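Small kit, wiped tables: a talk with the owner of Senduleck

6/28/23

Senduleck rents out worktables by the hour in Otport, mostly to people who sew, glue or pot up plants and have no space at home. The owner opened it in January with 30 tables and a rule that everyone wipes down before leaving.

"People ask about rent and heating," she says. "What I spend my mornings on is sponges."

Each table gets a basket, and the sponge lives in it. She tried plastic tubs first and gave them up after a few weeks.

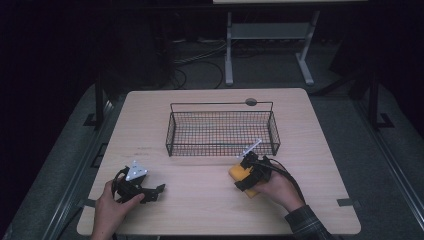
"A tub holds water at the bottom. You pick the sponge up the next day and it smells. With wire mesh the air gets under it."

She buys the baskets from Lemieux, a hardware shop in Pleltmont, and keeps two spare behind the desk. Bare wood was her choice as well, though it marks more easily than a coated top. She asks people to use the soft side and to go with the grain.

"The rough side is for glue, and only if you must — it lifts the finish. I've sanded two tables already."
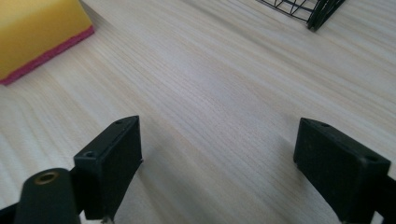 Yellow sponge with a pink layer, on one of the wooden tables.

Bookings reached 1,942 hours by the end of spring. She has no plans for a second site and would like to sort out the lighting first.

Comments (2)

potting_bench
We use the same sort of basket for brushes. Give the mesh a scrub now and then, it does clog.

Reader from Otport
Do you sell the old sponges' baskets on when you replace them? I'd take one.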